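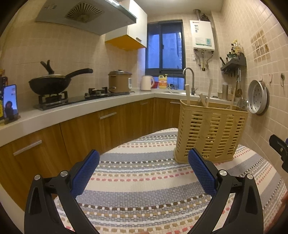 Pre-session inspection, hand-held gripper capture
Site: Lodville kitchen
Task set: Pattinasarany, utensil sorting
Checked: Sat 20 July

1. Gripper hardware
Pivot pins seated, both sides - OK
Jaws open and close without binding - OK
Blue pads bonded at all corners - OK, left pad of unit 11 has light wear. Replace before the next block.
Bracket screws tight - OK after a quarter turn on one.

2. Camera
Lens wiped - OK
Both pads in view at full opening - OK
Free space on card above 19 percent - OK, 92 percent free.

3. Kitchen hazards
Burner knobs off, gas valve closed - OK
Wok left on the stove. Acceptable if cold. Confirm by hand at every restart.
Rice cooker and kettle unplugged - OK
Knives stay on the wall rack. Not part of this task set.

4. Table
Cloth flat, no folds under the work area - OK
Basket upright and within reach of both operators - OK
Spoons and chopsticks inspected for cracks and splinters - one chopstick rejected.
Start layout varied between episodes - see comment.

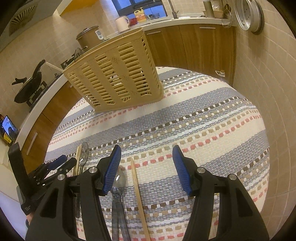 Item 4. Spoons and chopsticks on the cloth, basket at the far side, jaws open.

Comments
Overlapping spoons are a valid start state under the Ullberg protocol. Do not separate them by hand once recording has begun. The gray spoons are transparent, so check for glare on the bowls and log it in the episode notes.
Two grippers over one table - keep wrists clear of the other unit's linkages. Stop on any contact and discard the episode.
Recheck sections 1 and 4 after every 5 episodes.
Open from the Grusadside visit in March: spare pads not yet received.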